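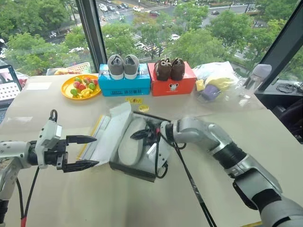 What Is Inside a Shoebox, and Why
By Ingrid Boateng
Bellamy Things Explained, Level 3

A shoebox is a container made of stiff paper board. Its job is to hold one pair of shoes between the place where they are made and the place where someone puts them on. The white one at the top of this page is open. Its lid stands on its edge and leans to the left, and a sheet of white tissue paper with a yellow edge has come out along one side onto the table.

Most people look at the shoes and skip the box. This page is about the box, the lid, the paper and the order in which things go in.

Words to know
Board: thick, stiff paper. It can be one solid layer or several layers glued together.
Blank: a flat piece of board that has been cut to shape but not folded.
Crease: a line pressed into the board so that it folds in the right place.
Flute: the wavy layer inside corrugated board.
Tissue: very thin, soft paper.
Toe: the front end of a shoe.
Heel: the back end of a shoe.

The board
Board is made from wood fibers, from used paper, or from a mixture of the two. The fibers are mixed with water, spread out in a thin layer, pressed and dried. Several layers can be joined to make a thicker sheet.

Some shoeboxes are made of solid board. Others are made of corrugated board, which has two flat sheets with a wavy sheet between them. You can tell which kind you have by looking at a cut edge. If you see a row of small arches, it is corrugated. The arches hold the flat sheets apart and make the board hard to bend, even though most of the space inside is air.

Corrugated board bends more easily in one direction than the other. Try it with a scrap. Bend it along the waves, then turn it and bend it across them. Box makers usually run the waves up and down in the side walls so that the walls can carry weight from above.

From flat sheet to box
A machine cuts the blank and presses the creases at the same time. The tool that does this is called a die. It has sharp edges where the board must be cut and rounded edges where it must only be dented.

The blank is still flat when it leaves the machine. Flat blanks stack tightly. The Prekov box plant sends out its blanks in bundles of 100, tied with a strap, and each bundle takes up much less space than the finished boxes would. The folding is done later, close to where the shoes are packed.

To fold a box, the walls are turned up along the creases and the corners are fixed. Some corners are glued. Some have a tab that slides into a slot. In many boxes the end walls are folded over twice, which makes them double thickness. Ends get knocked more often than sides.

Two kinds of lid
A separate lid is a second, shallow box turned upside down. It is slightly longer and wider than the bottom part, so it slides down over the walls. If the difference in size is too small, the lid sticks. If it is too large, the lid falls off when the box is tipped.

A hinged lid is joined to the bottom part along one long side. The hinge is only a crease. Each time the lid opens and shuts, the fibers in the crease bend, and after many bends some of them break. A paper hinge that has been used a lot feels soft.

A lid has a second job, which is to keep the box square. An open box can be squeezed out of shape by pushing on two opposite walls. With the lid on, it is much harder to do this.

What the tissue is for
Tissue paper weighs very little and is easy to tear, so it cannot stop a hard knock. It does three other things.

First, it stops rubbing. Two shoes packed together touch each other, and they move a little whenever the box is carried. Over a long trip, this movement can leave marks. White shoes show these marks most clearly. A layer of tissue between the shoes takes the rubbing.

Second, it fills space. Crumpled tissue holds air, and it pushes back gently when it is pressed. A ball of it in the toe of a shoe helps the toe keep its curve.

Third, it keeps dust off. The sheet is folded over the top of the shoes before the lid is closed.

Tissue that lies next to shoes is often acid-free. Ordinary paper can contain small amounts of acid, which turns the paper yellow as it gets old and may stain the things it touches.

Why shoes lie head to tail
A shoe is wider at the front than at the back. If both shoes point the same way, the two wide parts are side by side and the box must be wide enough for both. If one shoe is turned around, its wide toe lies next to the narrow heel of the other, and a narrower box will do.

Shoes are also often laid on their sides, with the soles facing outward. The soles are the toughest part, so they go next to the walls of the box. The softer upper parts face the middle, with tissue between them.

How to pack a pair of shoes
You need a shoebox, a pair of clean shoes and two sheets of tissue.

1. Check that the shoes are dry. Damp shoes make board soft.
2. Put the box on a flat table and open the lid all the way. If the lid is separate, set it to one side.
3. Lay one sheet of tissue across the box so that it hangs over both long sides.
4. Tear the second sheet in half. Crumple each half loosely and push it into the toe of a shoe.
5. Tuck the laces inside.
6. Lay the first shoe on its side with the sole against the wall.
7. Fold a little of the tissue over it.
8. Turn the second shoe the other way around and lay it next to the first.
9. Fold both hanging ends of the tissue over the top.
10. Close the lid. It should shut without being pushed. If it does not, take the top shoe out and lay it again.

Stacking
A box at the bottom of a stack carries the weight of every box above it. Most of that weight travels down through the corners, where two walls meet and support each other. The middle of a wall is weaker and bulges first.

This is why boxes should be stacked with their corners lined up. If one box is turned a little, its corners press on the lid below, and a lid has no wall under its middle. In the Flanholm stockroom, the rule is 6 boxes to a stack on the floor. The rest go on shelves. There were 2,181 boxes in the room when the shelves were last counted in May, and 1,799 of them were white.

The label
The label on the end of a shoebox gives the size, the color and usually a bar code. It is on the end because that is the only part that can be seen when boxes are stacked on a shelf. The size may be printed several times, as different countries number shoe sizes differently.

Things to try
Open out an old shoebox along its glued corners and lay it flat. Find the creases and mark them with a pencil. Measure the bottom part and the lid with a ruler and write down the difference in length and in width.

Next in this series: Level 3, Brolleo paper bags and how the flat bottom is folded.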